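The line at the Murkora bakery starts before six on a Saturday, and most of the people in it want rye. Ileana Gavrilă has been making it in the same deck oven for 19 years, from a starter she feeds twice a day and refuses to name.

Rye went out of favour here when the Husar mill closed and flour had to come by truck from Bekstead. The trucked flour was finer and the loaves came out gummy. Gavrilă went back to a coarse grind four winters ago, and the old customers noticed within a week.

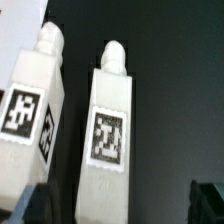
Dorin Stanciu thinks the coarse grind is only half of it, and that the long bake matters more. Pull a rye loaf early, he argues, and no flour in the world will save the crumb.

Gavrilă doesn't disagree. Her large loaves stay in for up to 12 hours at a low heat and then sit under cloth until the next day. She won't sell them sooner, even to neighbours.

The grain now comes from two farms on the Rorkmont road. Stela Cârstea grows most of it, a tall variety that falls over in wet summers — she lost a good part of one harvest that way and planted it again regardless. The yield is lower than wheat and the price barely covers the diesel.
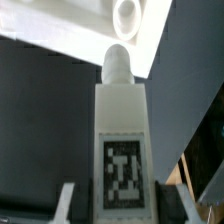 White block with a rounded peg and a black-and-white marker.

The bakery closes at noon, or when the shelves are bare. In March that can be as early as 9.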